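# Workshop tips: showing a robot a chore without losing your temper

A collection of things we've learned at the Itport bench, mostly by doing them wrong first. It assumes you have an arm of some kind, a way to steer it (by the wrist or by remote), and a household job you'd like to stop doing yourself. By the time you've taught it, you could have folded every letter in the county. Carry on anyway.

## Before you start

**Do the job yourself, slowly, with your own hands.** Twice at least. You'll find you have no idea how you pick up a sheet of paper. Most people slide it to the edge of the table and pinch the overhang, then swear in writing that they lifted it straight up.

**Write down where the job ends.** "Fold the letter" is a wish. "Folded once, crease pressed, lying flat on the left side of the tray" is a task. If two people at your bench disagree on when it's finished, the robot will side with neither.

**Tape the table.** Four corners of painter's tape for where the paper starts. Move the paper around inside them from one run to the next, or the arm will learn one spot and be baffled by an inch of drift.

**Trim your sleeves.** Roll them, push them up, whatever holds. A dangling cuff over the work spoils a demonstration faster than a sneeze does.

## Guiding by hand

- Hold the arm behind the wrist. If you grab the fingers, you're doing the gripping, and you'll be very proud of a skill it doesn't have.
- Go at one speed. Slow is good, but slow with long pauses for thought teaches long pauses for thought. Our Levance arm spent most of April hovering over an envelope like a man choosing a sandwich.
- If you fumble, recover and keep going. A few untidy saves are worth keeping – mark them in the log so you can find them later.
- Quit when your shoulder starts making decisions for you.

## Steering by remote

The Stoica controllers are comfortable for 28 minutes. I know because I timed it after my thumb went numb. Swap drivers before then, and let the new driver throw away the first couple of runs.

Sit where you can see the gripper and the paper without leaning. People who lean also steer in the direction they're leaning. If there's a delay between your hand and the arm, wait for it. Chasing it makes the arm wag, and the wag goes into the recording with everything else.

## Paper in particular

Paper is a terrible first task, so naturally everybody picks it. It bends and it slides away from a gripper that comes in too low. Start with card stock, get that working, and move down to ordinary printer paper when you feel too cheerful.

Use blank sheets for the early runs. Printing on one side is handy later on, when you care which way the page faces, but at first it's one more thing to keep straight.

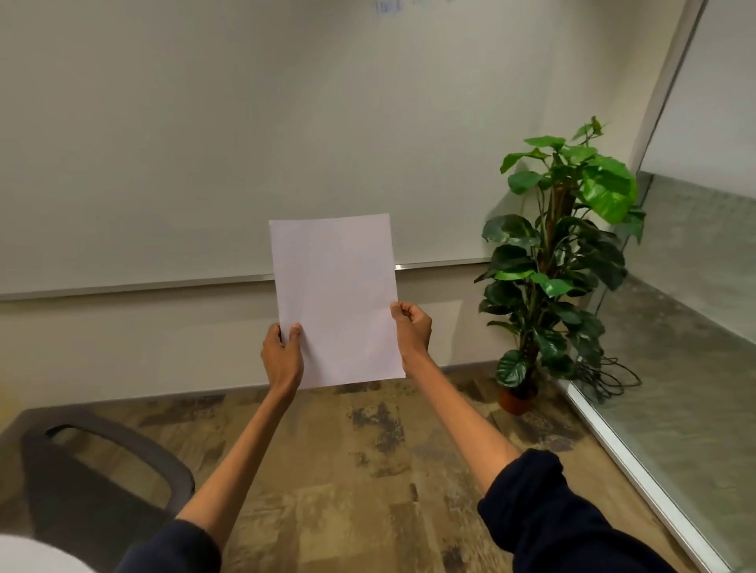
Handing a page over is harder than folding it. Keep your grip until the gripper has closed, then let go with one hand and after that the other. Letting go with both at once is how you find out what's under the bench. Vary the height and the tilt between runs, too – your family won't hold out the gas bill at a regulation angle.

## Keeping the log

We use Zurow for ours, but a notebook does fine. One line per run: who drove, what went wrong, keep or toss. Nine keepers in a morning is a good morning.

Name the files before lunch. After lunch you'll call them all "paper_new."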